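3. Findings: where the noise comes from

We measured background noise in 29 study spaces at Berkel over seven evenings in February. The quietest was the bicycle store. The loudest was the silent reading room, where the radiators have opinions.

Hendrik Jacobs handed out 235 questionnaires and got 20 back, one of them used as a coaster.

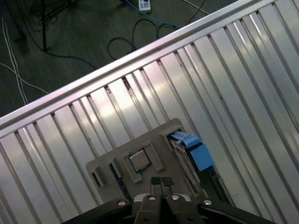

Hard surfaces were the main suspect in our second set of readings. A pen dropped on carpet goes unremarked, but the workshops are another matter - a slotted aluminium table with a metal rail along its edge offers sound very little to sink into. Library desks did better, until people sat at them. Most complaints named crisps.

3.1 Limits

Our meter was a phone app, and it disagreed with itself by some 7 decibels depending on who held it. We took the middle reading each time.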